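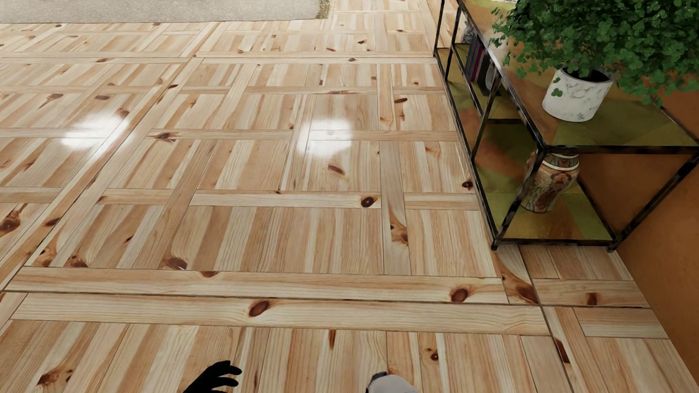

Light parquet with a grey rug and black metal-framed shelf

hidayah_h
Need opinions before Friday. We're doing the back room in basket pattern parquet, pale like the one at the top. The fitter quoted 1,846 for unfinished blocks, sanded and oiled on site. Same pattern pre-finished from Katix is 2,654 fitted. Is the extra worth it? Room gets sun from lunchtime on and we have a dog.

Trevaskis_K
Unfinished every time. You get a flat floor because it's sanded after it goes down. Pre-finished blocks have a bevel and it fills with muck.

rangi.b
Disagree. We had ours sanded in place and were out of the room for nine days, dust in the kitchen cupboards as well. Would pay the difference.

Trevaskis_K
Then he had no extraction on the sander. That's the fitter, the method is fine.

rangi.b
He had extraction.

FransVD
What is the subfloor? Nobody has asked. On concrete I would want a moisture reading before spending anything.

hidayah_h
Concrete, 1970s extension. He hasn't taken a reading that I know of.

FransVD
Get one. Mine lifted along one wall after the first winter and I paid 1,683 to have it taken up and relaid.

Lachlan Bright
Agree with Frans on the damp. On finish, hard wax oil can be patched where the dog scratches it — lacquer can't, not neatly. Pale wood will yellow a bit in the sun either way. Move the rug now and then or you'll get a patch.

hidayah_h
Thanks all. Have asked him for a reading and whether the 1,846 includes 2 coats or just the one.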